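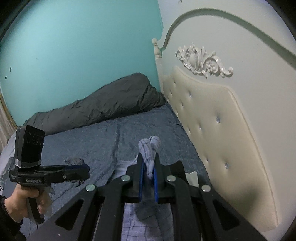
Cukum chores set – README

Last touched: Jun 14, 2019

Hello, and thanks for downloading. I put this set together to answer a question I get asked at every family dinner, usually by whoever is doing the washing up: can a robot do this yet? My short answer is "bits of it, slowly, on a good day". The long answer is the rest of this file, plus the recordings.

What's in it

Cukum is a collection of household jobs done by people holding grippers in their hands. No robot arm was needed for the recording part. A person picks up a gripper, squeezes the handle, and does the chore with two jaws in place of fingers. A camera goes along with it and sees more or less what the gripper sees. Later you train something on that and hope a real arm can copy it.

There are 14 chores at the moment. The ones I'd look at first:

- picking up small cloths from a bed
- folding a cloth in half, then in half again
- pulling a bedspread straight
- pairing socks (good luck)
- clearing a table of cups
- putting cutlery back in a drawer
- wiping a worktop

I've split the lot into 3 folders: soft, hard and mixed. Soft is anything made of fabric. Hard is cups, spoons, boxes and so on. Mixed is where both turn up in the same job, such as drying a bowl with a tea towel, and it's the smallest folder by a long way because those jobs take ages to record.

Where it was recorded

All of it was done in lived-in homes in and near Estden. I wanted real bedrooms with real bedding, because a lot of the laundry demos I've seen use one flat towel on one flat table, and then the towel is a nice bright colour on a plain background as well! Cloth on a bed is a different beast. The surface gives when you press on it, there's other fabric underneath, and a dark sock on a dark blanket is hard enough for me to find, never mind a network.

Some homes have fancy furniture and some have a mattress and not much else. I left the rooms as they were. If there's a duvet shoved up against the wall, it stays shoved up against the wall.

Can machines do it, then?

My own view, after far too many evenings with this stuff:

Picking up cloth is close. Pinching a bit of fabric and lifting it works well enough if you don't care which bit you've pinched. Our small test model, Zou, managed to grab the cloth in 70 per cent of tries on beds it hadn't met before. I was chuffed with that for one whole evening. Then I looked at what it did next, and mostly it held the cloth up in a lump and had no idea where the corners were.

Folding is not close. To fold something you need to find two corners, and once a cloth has been grabbed in the middle the corners are hiding somewhere inside the bunch. People solve this without thinking. We give it a shake, slide a thumb along the hem, swap hands. Two flat fingers can't really feel a hem. You can do it with the hand-held grippers, slowly, and you'll see people in the recordings put a cloth down and start again quite often. I kept those tries in. Please don't throw them out, they're some of the most useful bits in the whole set.

Making a bed is somewhere in between, oddly. It's all big movements and near enough is good enough, so a small slip doesn't spoil the job. The trouble is reach. A person leans over, or kneels on the mattress, and a robot on a base can't do that.

Hard things are much further on. Cups and boxes keep their shape, and an arm that can pick up one mug can usually cope with its cousins. A drawer full of cutlery is still a nightmare, mind you. Forks tangle.

I get asked about shop floors too. A friend's workplace, a small packing firm called Akus, tried to get a machine to bag folded T-shirts and ended up with a machine that bags T-shirts a person has already folded. Which is handy! But the folding was the part they wanted rid of.

How the files are laid out

Each chore has its own folder, and inside that there's one folder per try. In a try you'll find:

- the video
- how wide the jaws were open, frame by frame
- where the gripper was and which way it pointed
- a short text note saying what the person was asked to do
- a tag: done, part done or gave up

Jobs done with 2 grippers have two of everything apart from the note and the tag, marked left and right. Left and right mean the side of the person doing the chore. I got this the wrong way round in the first release, so if you have an old copy, please bin it and get the new one.

Things that will trip you up

The lens is very wide. Straight walls come out curved and anything near the edge looks stretched. You can flatten it if you like (there's a script in tools), but you lose the corners, and the corners are often where the other gripper is. I train on it as is.

The gripper is always in the view, and it hides a fair bit of whatever is right under it. Don't paint it out. The model needs to know where its own fingers are.

Position gets wobbly over plain bedding. If the whole view is one soft dark blanket there's very little to track, and the path can drift by a couple of centimetres before it catches itself. I've marked the worst ones with "drift" in the note. I have certainly missed a few.

The "done" tag was set by me, by eye, at my kitchen table. I was strict about cups and fairly kind about folding. If you need a proper measure, make your own and tell me what you used.

What I wouldn't use it for

Please don't put a model trained only on this near people who can't move out of the way. It has seen plenty of pillows and no sleeping cats. There's nothing in here about force either, so a model has no clue how hard it's pulling, and that matters a lot with anything knitted. I'd also steer clear of quoting the Zou number as proof that robots can do laundry. It picks cloths up. I've been very clear about this at dinner and I'm being clear about it here as well.

Use and sharing

Free for research and teaching. If you want to sell something built on it, write to me first and we'll talk, I'm friendly. Everyone who let us into their home agreed to the rooms being shown, so please don't go trying to work out whose room is whose.

Still to do

- more mixed chores, mainly drying up
- fitted sheets (I keep putting this one off)
- redo the sock pairing with better light
- a smaller download for people on slow connections
- fix the flattening script, which falls over if there's a space in the folder name

If you get something folding properly on this data, even badly properly, send me a clip. The address is in the contact file next to this one.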